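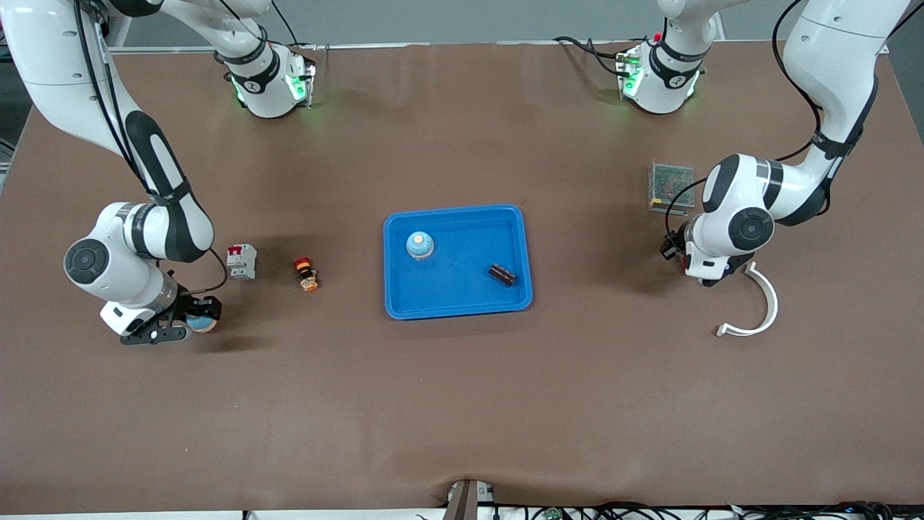 Two-arm bench comparison of parallel grippers. The gripper at left holds a small disk; the blue tray at center holds two parts.

Home | Topics | Robotics | Grippers | Bench testing

Print this article | E-mail this article

Reading time: 5 min

Bench comparison of grippers

A bench comparison is a hands-on trial in which two or more robot grippers are given the same small parts, on the same table, and scored on how well they pick, hold and release them. It is one of the oldest habits in automation work and still one of the most rewarding, since a gripper that looks perfect on a data sheet can behave very differently the first time it meets a part with a rounded edge. The method is used by integrators choosing hardware for a new cell, by schools teaching manipulation, and by labs that want a fair way of comparing control software.

The best known version is the Fallden bench, named for the town where it was first written up as a shared procedure. Most of the terms in this article come from it.

Layout

A Fallden bench has two arms mounted along one long side of a table, facing the same work area. The table is covered with a plain mat in a single dull color. A shallow tray in a strong contrasting color sits in the middle, within reach of both grippers, and the parts are spread out on either side of it. Bright blue is a favorite for the tray because it stands out so well on a brown or gray mat, both for people and for a camera.

The mat does more than protect the table. A little give under the part lets the fingertips press down slightly before closing, which helps enormously with thin objects. On a bare hard surface the same motion can jam the fingers or trip the arm's force limit. Wrinkles are a nuisance for software that estimates height from camera images, and the procedure asks for the mat to be smoothed before each block of trials, at least in the area where parts will be placed.

Arms are named from the robot's own point of view. To anyone facing them across the table, the right arm therefore appears on the left. This confuses every newcomer for a morning or so, and a surprising number of early Fallden logs had to be relabeled for this reason.

Parts

The charm of the method is in the parts. They are ordinary industrial and household bits, chosen because each one asks a different question of the gripper. A typical set includes:

Disks and low domes. These have no flat sides, so two straight fingers touch them along very narrow lines. A disk that is gripped off center tends to rotate or shoot out sideways.

Emergency stop buttons. The wide mushroom cap and narrower body make a wonderfully awkward shape. Laid on its side, the button can be taken by the cap or by the body, and the two grasps give quite different results on release.

DIN-rail circuit breakers. Nearly a box, and easy to hold, but the toggle lever on top gets in the way of a careless approach.

Mesh boxes. A perforated metal surface reflects light unevenly and can upset depth cameras. If a cable is attached, the arm has to cope with its pull as well.

Hooks and open curves. A C-shaped plastic piece has plenty of places to grab and very few good ones. The center of mass lies in empty space, so the piece swings unless it is held close to the middle of the curve.

Small dark blocks. Easy for the fingers, hard for the camera, especially when they are lying at an angle.

Procedure

Each trial is one pick and one place. The arm approaches a part, closes, lifts it clear of the mat, carries it to the tray and lets go. A trial is scored on four points: contact, lift, carry and release. The last of these is the one beginners forget. Rubber-faced fingertips that hold beautifully may also refuse to let go of a light part, dragging it a short way as they open.

When both arms are in use, they may run different fingertips on matching arms, or the same fingertips under different controllers. Changing both at once is discouraged. After each block the fingertips are swapped from left to right and the block is repeated, which removes most of the effect of cable routing. Cables matter more than people expect! A stiff loop near the wrist can shift the final position enough to spoil a grasp on a thin disk.

The standard block is 30 trials per part per gripper. Shorter blocks are fine for a first look, and many teams run one before lunch just to see which parts are going to cause trouble.

The Pomier trials

The largest published use of the method is the Pomier series, which compared narrow and wide two-finger grippers over 2540 trials. The narrow fingers did better on breakers and small blocks. The wide ones were ahead on disks and domes, where the extra surface kept the part from turning. Of the 543 failed trials, 149 were failures of release, a much larger share than the organizers had expected, and the series is the main reason release is now scored separately.

Pomier also tested camera positions. A fixed camera looking down over the table gave the steadiest view of the tray, while wrist cameras were far better in the last few inches before contact. Using both together is now common practice.

Variants

The Sung variant begins with some parts already in the tray, so that the arms must place new ones without disturbing them. It is a lovely test of planning and exposes wide grippers quickly, as their open fingers need so much clearance.

The Janthorpe variant adds a handover. One arm picks the part and passes it to the other above the tray. Hooks are the star of this version, as the second gripper has to find whatever stretch of curve the first has left free.

Limits

Results from one bench carry over to another only loosely. Fingertip wear, mat softness and lighting all have an effect, and soft even light from overhead is recommended for that reason. Scores are best read as a ranking within a single session.

See also: Parallel gripper | Fingertip materials | Wrist cameras | Handover

Back to top | Print this article | E-mail this article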